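Ledari Community Learning Program
Interim report to the Szalai Fund

Reporting period and use of funds

The grant was awarded to extend evening adult education in Hinstead, with priority given to reading, bookkeeping and basic health courses. Work began in April, and the first courses opened on schedule. Spending to date remains within the approved budget. The largest items were teaching hours and the purchase of 2000 workbooks, all of which have been delivered to the Statau branch.

Enrollment stands at 100 learners, of whom almost 50 had not attended any course as adults. Attendance in bookkeeping has been steady. Reading groups lost several members when shift patterns changed at local employers, and a late session has been added on their behalf.
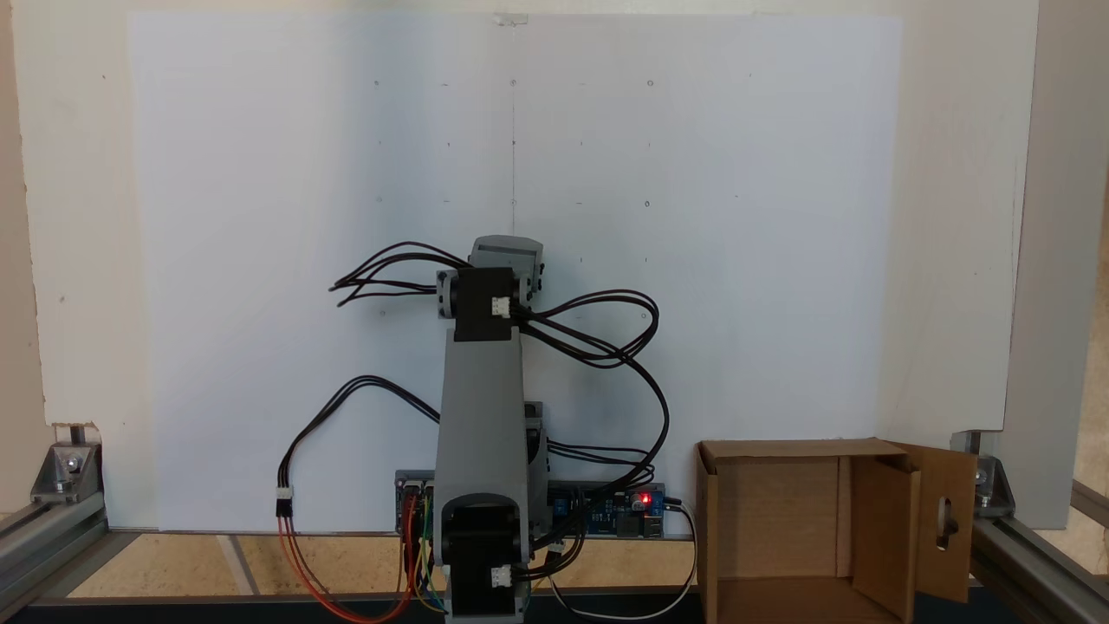 Small robot arm in front of a white board.

Staffing

The program employs 24 part-time tutors. Two positions in health education remain open – both have been advertised again at a revised hourly rate. Hajar Alaoui was appointed program coordinator and now handles all learner records, which were previously kept separately at each branch.

Child care during evening classes has not started. The provider selected last year withdrew, and a second agreement is under review. We request permission to carry the unspent child care amount into the next period.

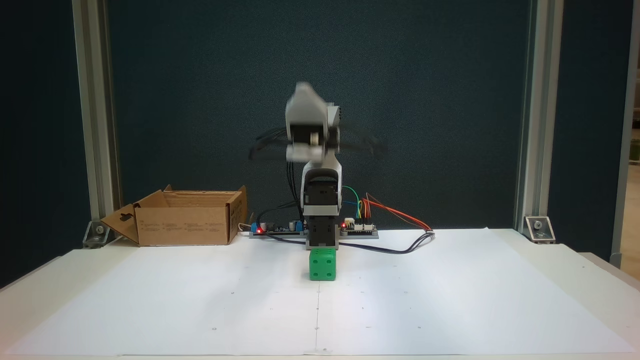

Page last changed: Thursday, July 11, 2024

Plans for the next period

Enrollment for the fall courses will open at both branches. The bookkeeping course will be split into two levels, as requested by learners and tutors. Results of the reading assessments will be included in the final report, together with a full statement of accounts.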